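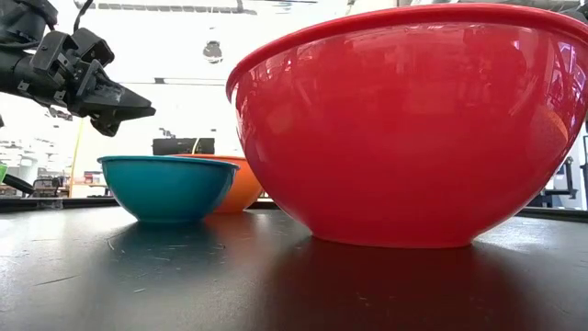 Ukow informs on gripper fault in bowl handling work; software correction is now in testing

Ukow, developer of the Wallora control software for table-mounted robot arms, gives notice today of a fault which can cause a gripper to close without command. No person was injured. Customers who use Wallora version 5 are asked to read the instructions below before they start their arms again.

The fault was found in March at our test hall, during a long series of trials in which the arms pick up plastic bowls of different sizes and put them into each other. From 1,751 trials in this series, 1,647 were completed without any remark. In the remaining trials several kinds of error were recorded, most of them harmless, such as a bowl that slipped from the fingers. In a smaller group the gripper closed while its arm was in hold mode, a state in which the fingers must not move.

"We have stopped the series on the same afternoon," said Svenja Ackermann, head of product safety at Ukow. "A gripper that closes at the wrong moment can pinch a finger, and we do not accept this, also when the force is low."

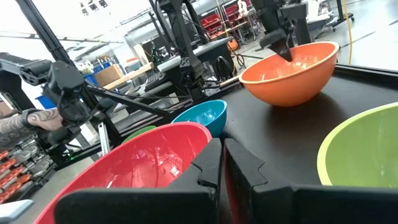 The cause lies in the way Wallora treats a lost message between the arm and the control computer. When the connection is interrupted for a short time during hold mode, the software repeats the last gripper command after it comes back. If this command was "close", the fingers close. The mechanical parts of the arms are not affected, and the emergency stop worked correctly in every test.

The fault concerns 196 installations, all of them with more than one arm on the same network. Installations with a single arm use another type of connection and can continue as before.

Until the correction is delivered, Ukow asks the affected customers for the following:

Do not reach near a gripper while the arm is in hold mode. Press the emergency stop first.
Switch off the function "Resume after reconnect" in the Wallora settings.
Report each unexpected gripper movement to Ukow support, together with the log file.

The corrected version is at present checked by Imuseo, an independent test office. "We repeat the interruption at many different points of the movement, and we look at what each gripper does," said Hajnalka Major, test engineer at Imuseo. Ukow will send the update to all affected customers free of charge when this check is finished.

Press contact: Svenja Ackermann, Ukow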